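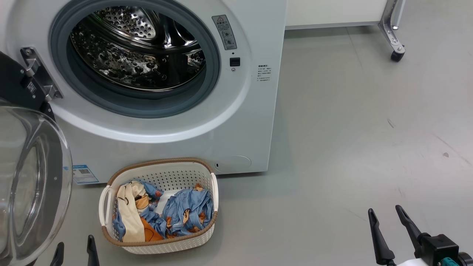 A front loader with its door open and a full basket waiting on the floor.

Laundry hours are changing at Plarnedon, and I for one am thrilled. Starting in March, the shared laundry room on the ground floor will stay open until 11 p.m. every night except Sunday, when it closes at nine so the people living right above it can get some sleep (fair enough!).

If you've lived here any length of time you know how it goes now. Everybody gets home from work, everybody eats, and then everybody shows up downstairs with a basket at the same moment. I've stood there with my sheets over my arm more evenings than I'd like to admit.

The push for longer hours came from Ye-rin Seol on the second floor, who took a petition door to door over the winter and came back with 121 signatures. I signed it in the elevator. She told me she'd have been happy with half that, and that the most common complaint she heard had nothing to do with hours at all — it was wet loads left sitting in the machines.

So there's a new rule on that too. Once a cycle ends you have 20 minutes, and after that the next person may move your things into a basket. Please leave one on the floor in front of your machine, and please put your apartment number on it. Kyung-hwa Ko in the office has tags if you need one.

A few of us also asked about the musty smell, and Lieven Van Loon, who looks after the machines for the building, had a simple answer. Leave the door open when you take your clothes out. Wipe the rubber seal with a dry cloth, especially down in the fold at the bottom, and go easy on the detergent. He'd also like people to check pockets! He says the filters get cleaned every month and he could open a small store with the coins and hair clips. Don't open the filter cover yourself, though, or you may end up with a puddle.

Prices stay the same for now. The building has set aside $2,480 for new drying racks and better lighting, and Kyung-hwa expects the racks first. I asked if we might get a folding table out of it as well. She wrote it down — that's as far as I got.

Questions about the hours or the tags can go to the office, mornings only.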